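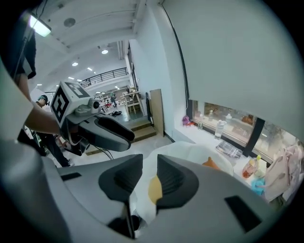
Mevura high stool in light wood: two months in

Posted December 28, 2024

I bought this stool in October and meant to write it up after a week. Then I kept using it, and kept finding new places to put it, so the review got longer in my head and never made it onto the page. Well, it's the slow end of the year and I have coffee, so let's go!

First, where it lives. Our studio is one big, bright open room with a white ceiling and a mezzanine with a black metal railing, and there's a raised platform toward the middle that everyone ends up drifting to. The platform had been crying out for a proper perch. I'd tried an old office chair up there (wheels and a raised edge, a terrible idea) and a folding chair that put me so low I may as well have been on the floor. A high stool was the obvious answer and I don't know why it took me so long.

I looked at the Gatasell first. It has more than 4,000 reviews and most of them are glowing, and if you want something padded I'm sure it's great. But I wanted plain light wood, because the room is pale and airy and I like it that way, and the Mevura was the one I kept going back to. It cost me $70 with shipping. For a wooden stool that doesn't wobble, I think that's a really good price.

Assembly took me 25 minutes, and a fair chunk of that was me reading the sheet upside down. The bolts go in by hand for the first few turns and then you finish with the hex key in the packet. Leave everything a little slack until the stool is standing up, then sit on it, then tighten. I did it the other way first and had a slight rock in it, which went away completely once I loosened it all off and started over. The sheet does say this, in small print, on the back.

Now the sitting! I'm a leaner and a fidgeter and I get on and off a seat all day long, and this is exactly what a high stool is for. You're halfway to standing already. I can hop up to answer a message, slide off to help somebody find something, and hop back up without the whole sinking-into-a-chair, climbing-out-of-a-chair business. My lower back has been much happier on days when I switch between this and standing. For long stretches, though, I'd want a cushion. I can do most of an hour and then I start to notice that wood is wood. I tried a round Stelana pad from another stool and it helped, but it slid, so I'm still looking for one with decent ties.

It's rated for 275 pounds. I haven't tested that, but people of all sizes have used it here and it has never so much as creaked. It also gets treated as a coat rack, a side table and a place to put down bags of groceries, and it puts up with all of it.

I can carry it in one hand with a mug in the other. That matters more than I thought it would, because we rearrange the room constantly, and furniture that's a pain to lift just stays where it is and gets walked around. The stool has been over by the white furniture at the back, up on the mezzanine for a weekend, and in the doorway holding the door open during a delivery. It always comes home to the platform.

A few grumbles. The finish is very light and it shows coffee rings if you leave them overnight (guess how I found out). A damp cloth and a bit of rubbing took mine out, mostly. The little feet that come in the box are thin felt and one of them peeled off in the first week. I replaced the lot with Grewal stick-on pads from the hardware store, which are thicker and quieter, and I'd do that on day one if I were buying again. And if you're short, try a stool this height somewhere before you order. I'm on the tall side and it suits me beautifully, but one of my friends has to do a small jump.

Would I get another? I already have one in my cart! The kitchen counter at home is a touch lower than I'd like for this height, so I'm going to measure it again tomorrow before I press the button.

Four and a half stars, with the missing half for the felt feet.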